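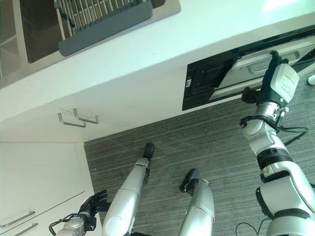 Kitchen helper, build gallery

Welcome to the gallery of our shared workshop. Since last December we are building a walking robot in the evenings, two of us most of the time, and on Friday more people come to help. We call it Jusa. The pages before this one were about the legs. In this one you find the work on the hands and the kitchen corner, where we practise with real furniture.

The kitchen
We test at the counter because everybody in the workshop knows it and can say at once if a movement looks wrong. The right hand takes the drawer by its upper edge, with the fingers over the metal rim. We tried first to push from the side, but Jusa lost its balance and we had to catch it.

The hands
Both hands are black and have many fingers. The left one has no task in this exercise, so it only hangs down and must stay away from the cabinets. The bar handles are our next goal. They are narrow, and the thumb has to learn another position.

The wrist
The white housing on the right wrist was opened 13 times in one month. I wrote the number on the wall. The problem was a small connector from Costemach, which became loose when the arm turned. Now we fix it with a drop of glue and it holds for up to 2 hours of work.

The cables
A black cable still makes a loop outside the arm, near the wrist joint. We wish to bring it inside, but then the elbow cannot bend enough. Polat, the workshop next door, has offered us a thinner one to try.

The feet
On the striped carpet the feet hold better than on our old tiles. We put one foot a little in front of the other before each pull. This position comes from the Codus program, which we changed for our own leg length.

More pictures will come when the handles are done. If you have experience with soft finger tips, please write to us, we read every message.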